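Gumeck opens orders for tabletop arm kit

10 Dec 2024
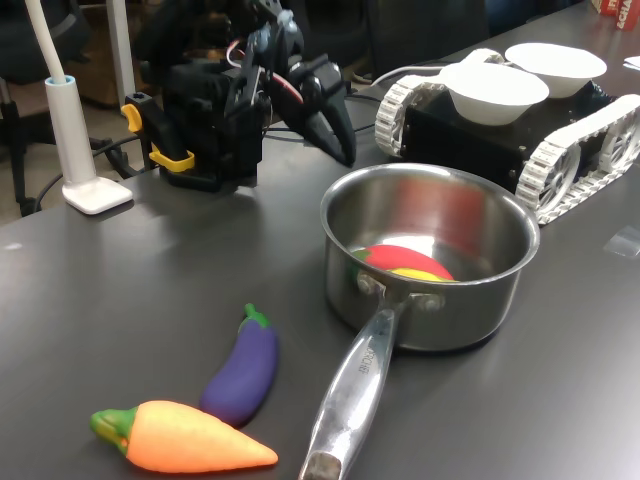

Gumeck has opened orders for the second version of its tabletop robot arm kit, aimed at college workshops and small research groups. The kit comes with servo motors, brackets, a two-fingered gripper and a pair of clamps for fixing the base to a desk. Assembly needs only hand tools.

The main change is in the control software, which now records arm movements as a person guides them and plays them back at up to 100 steps a second. A sample set of kitchen tasks is included – picking toy vegetables out of a saucepan is one of them.

"Most of the faults in the first version came from cable strain at the upper joints," said Birger Lunde, product engineer at Gumeck. "We have changed the routing and the connectors."

Hendton, the UK distributor, lists the kit at £177 without motors and will sell the motor pack separately. The first batch is limited to 200 units, with delivery from March. Owners of the earlier version can install the new software free of charge, but will need to recalibrate the gripper.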